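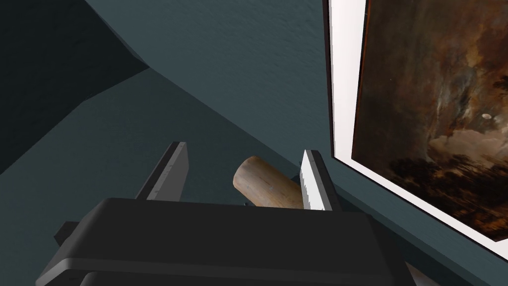
Ticket opened 8/12/18
Product: Furnthorpe thermostat, wall model
Status: Open, then Closed, then Open again, then see below
Submitted by: homeowner, increasingly warm

Problem: The thermostat thinks it is 2 in the morning. It thinks this at breakfast, and it thinks this at dinner. The display says 2:00 and has said 2:00 since Friday, when the power blinked. The air conditioning is therefore running the night schedule around the clock, and the night schedule was written by someone (me, in May) who likes to sleep cool and pay for it.

Expected behavior: Time passes.

What I tried before writing in: Turned it off and on. Changed the batteries. Changed them again with batteries from a package I had not already opened for the TV remote. Read the manual, which covers setting the clock in one line: "Set the clock." Held the Menu button until my thumb went white.

Update 1
Support replied with a form letter asking me to confirm the thermostat is attached to a wall. Confirmed. They also asked for the firmware version. It is 43. I had to go through nine screens to find that out, and one of them was in Dutch.

Update 2
Was told that version 43 has "a known display behavior" after a power loss. I asked whether there was a version 44. There is, but it only installs through the Niritz app, and the Niritz app wants the thermostat's clock to be correct before it will connect. I wrote back to ask if anyone over there saw a problem with that. Ticket marked Closed, Resolved.
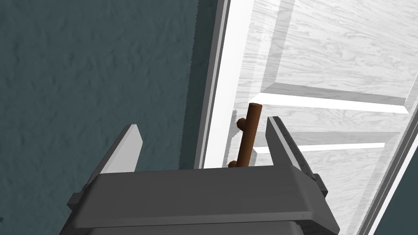 Update 3
Reopened. Tried the workaround from the Probert forum, where a thread on this model runs to 300 posts, most of them people writing "same" and one man selling a boat. Post on the first page says to pull the faceplate, wait two minutes, and press Menu and Down together while putting it back. I have the usual number of hands, so this took several tries and a piece of painter's tape.

Result: The display now says 2:01. I was more pleased about this than I'd like to admit. Left it overnight. In the morning it said 2:01.

Update 4
Support suggested a factory reset. Wrote down all my settings first, did the reset, and got a blinking language menu. Picked English. The clock came back as 12:00 and stayed there, so we have lost ten hours, or gained two — I've stopped keeping score. The fan, meanwhile, has decided that Auto means On.

Also checked the wiring, breaker off, as instructed. Red, white, green, yellow, all snug. There is a blue wire tucked back in the wall that isn't connected to anything. Asked support about it. They asked me to confirm the thermostat is attached to a wall.
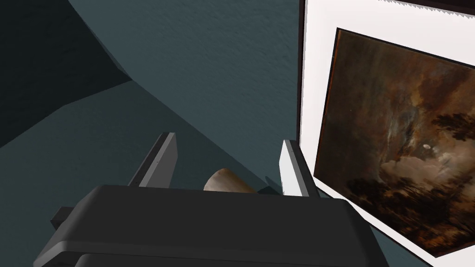
Update 5
Called Fasano, the outfit that put the system in. The woman on the phone had the answer before I finished the sentence: the blue wire is the common wire, this model wants one, and without it the clock chip runs on whatever it can scrape off the batteries. After a power blink it just gives up. Breaker off, blue wire to the C terminal at both ends, breaker on.

The furnace end took me an hour, most of it looking for the screw I dropped.

Update 6
Clock runs. The app connected on the second try and installed version 44, which moved the Menu button to a different corner of the screen and changed the font. Fan is back to Auto and behaving like it. Indoor temperature this afternoon matches the thermometer in the kitchen to within a degree.

Requests, in case anyone reads this far:
Put the common wire in the manual. A sentence would do.
Let the app connect to a thermostat with the wrong time.
Drop the wall question.

Update 7
Received a survey asking how support did. The survey link expired at 2:00.

Status: Closed by customer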